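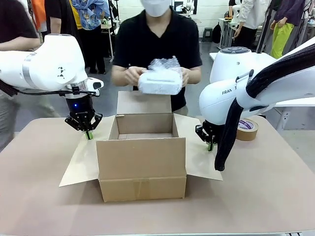 Wrapped up and ready for the box.

Why does bubble wrap work?

By Xóchitl Nava
March

I'll start with a confession. When a parcel comes to our house, I'm supposed to be excited about the thing inside it. Mostly I want the bubble wrap! I've popped sheets and sheets of the stuff (my record for staying quiet while somebody else pops it is 7 seconds). But it has a proper job to do before we get our thumbs on it, so let's find out what that is.

What's inside a bubble?

Air. That's all — plain old air, the same as you're breathing now. Bubble wrap is made from two thin sheets of plastic. One is flat, and the other has lots of little round bumps in it. When the sheets are stuck together, the air gets trapped in the bumps and can't get out until someone like me comes along.

Trapped air is springy. Press a bubble gently with one finger and it squashes down, then let go and up it comes again. Now imagine a parcel being dropped on a hard floor. The bubbles squash first, and that slows the thing inside down a little bit more gently, so it doesn't stop with one big nasty jolt. It's a bit like landing on a mattress instead of the pavement.

Why put it in a box as well?

Bubble wrap is soft, so it's no good at keeping its shape. If you piled 50 parcels on top of one that only had bubble wrap round it, I wouldn't like to be the one at the bottom! A cardboard box has stiff walls that can hold some weight up.

The brown cardboard used for boxes like the one in the picture is called corrugated, which means it has a wavy layer of paper hidden in the middle. Find an old box and look closely at the edge of a flap. Can you see the little tunnels? Those waves make the card much stronger than flat paper, and they've got air in them too. Air gets everywhere in this story.

And the flaps? There are four on the top of this sort of box. Fold all of them outwards and you get a nice big opening, with plenty of room for your hands and whatever you're lowering in. Afterwards you fold in one pair, then the other pair over the top, and tape along the join.

Have a go

Find a small box, some bubble wrap and something that won't break, like an old plastic cup. Wrap it up, pop it in and close the flaps. Now give the box a gentle shake. If you hear it sliding about, it needs more padding round the sides — scrunched-up newspaper is great for this. Keep going until the box goes quiet.

Then you can unwrap it all again and, well, you know what to do with the bubbles.

More to read
Why do cardboard tubes stand up so well?
What is sticky tape made of?
Where does a letter go after the postbox?
How do eggs get to the shop in one piece?

© Flanimcombe | Contact us | Back to top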